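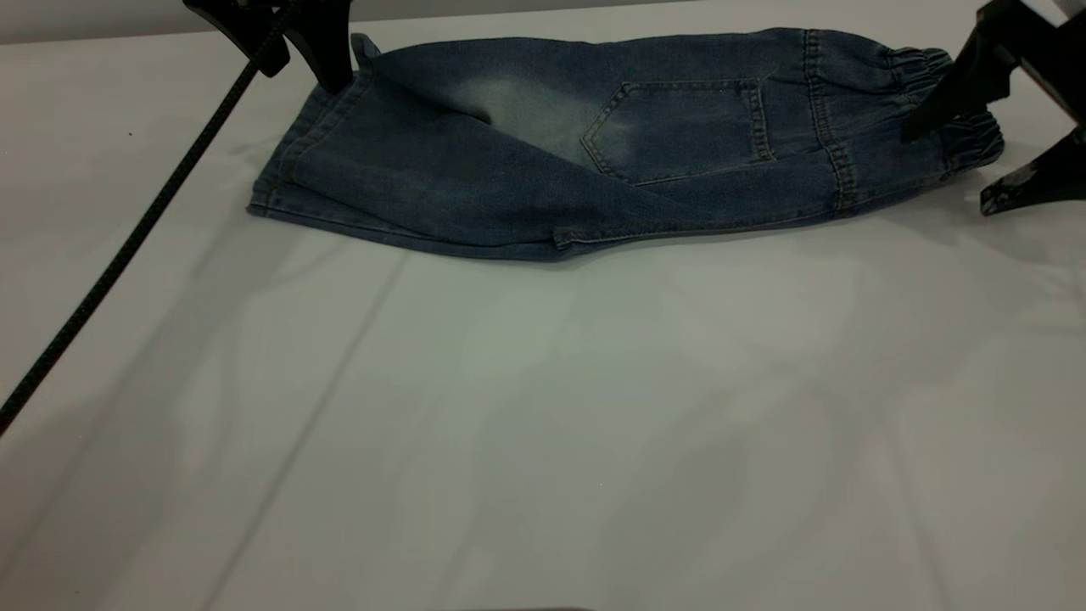
Carville residents say they will believe in the Mitico reactor review when somebody shows them the inspection logs.

Home | News | International | Energy | Contact

March
By Administrator

The Stokadham Energy Forum notes the announcement by Moen, operator of the Mitico plant, that it will open a safety review with 5 outside inspectors. Moen calls the review independent. It will also pay for it, choose the inspectors and decide what gets printed.

The last review made 109 recommendations. Moen says most are "in hand", a phrase it has now used for seven years. The Forum has asked for a list of those completed and has so far been sent a brochure.

We will attend the opening session at 9 am and put the same request again.

Related items
Mitico cooling repairs put back again
Stokadham asks who pays for waste storage
Moen defends Carville siren test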